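4. Keeping the Cell Running

Most of what I know about this cell I learned by fixing it, so I'm going to write this section more or less the way I'd tell it to a new lab member. The cell is a two-arm sorting table we call Jida. It handles pantry goods: jars, yellow-lidded containers, small packages, bottles. The software is in Section 3. What follows is the boring stuff with hex keys (my favorite part, I'll admit!).

4.1 Fingers and wrist cameras

Each wrist camera looks down past the fingers, and that view is the first thing I check in the morning. I have the arm close on a jar and see whether both tips meet the glass from opposite sides. If one finger looks longer than the other, the mount has crept and I loosen the two Kevton screws, push the finger back against its stop and tighten again. We replaced the finger pads every 125 hours of running time, worn or not. Figure 4a is the kind of wrist view I use for this, with a green-lidded jar in the grip. 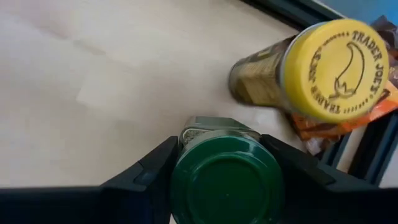
Dorothy Naylor asked in her review of the draft whether a fixed replacement interval wasn't wasteful, and whether we could go by grip force and change the pads once it dropped. We did try that back in December. The force reading drifted more than the pads did, so the rule would have had us swapping good pads and keeping bad ones. I'd love to go back to it with a better sensor, but for now the clock wins.

The camera itself needs very little. I wipe the lens, check that the bracket hasn't turned, and leave the focus alone, because every time I've touched the focus I've lost an afternoon to recalibrating.

4.2 Bins, parking and cables

The white bins drift. An arm brushes one, it slides a bit, and by lunch the place positions are off and everybody is blaming the planner. So before each session I put the bins back on their marks, then jog both arms over the table and watch the grippers from the side (Figure 4b). I want them hanging clear of the tallest jar with a good margin, and I want the cable between the arms to have enough slack that neither one tugs on it. Our clearance setting is 35 mm above the tallest lid. It was 30 for a while, and 30 was fine right up until we changed brands of jar. 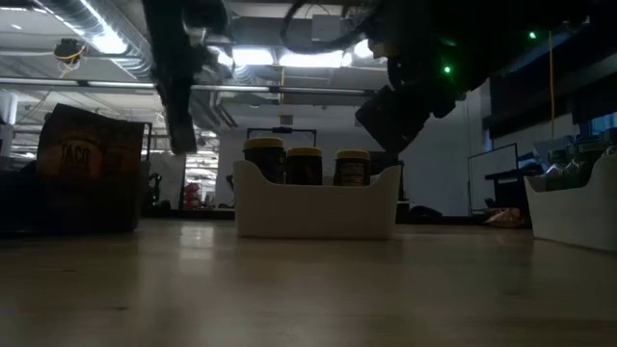 4.3 The weekly check

Once a week the whole cell gets a slower look, which takes me 3 hours if I don't get distracted. I go over the black frame and its clamps, then the base of each arm, then every plug on the power strip. After that I run both arms through a long sorting routine and mostly watch the cables. A loop of cable lying on the tabletop is normal with our layout, and I only step in if it gets near a tray or starts to catch under the forearm. The overhead camera is good for this because it takes in both arms and both trays at once (Figure 4c).
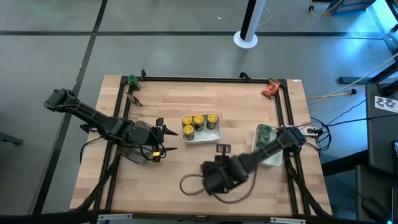
Rostislav Halás wrote back that he would route everything through the arms and be done with it, and that loose cable was the cause of nearly every stop on the Nuttall cell. He may well be right. Our problem is that the joint covers on these arms have no spare room inside, and the one time I squeezed an extra line through, it chafed at the elbow and I spent two days finding the fault. External cable is ugly, but I can see it and I can change it in minutes with a Flever clip and a pair of snips.

All of the checks above go in a paper notebook kept beside the cell. The entries used for the downtime table in Section 5 run through May 2023.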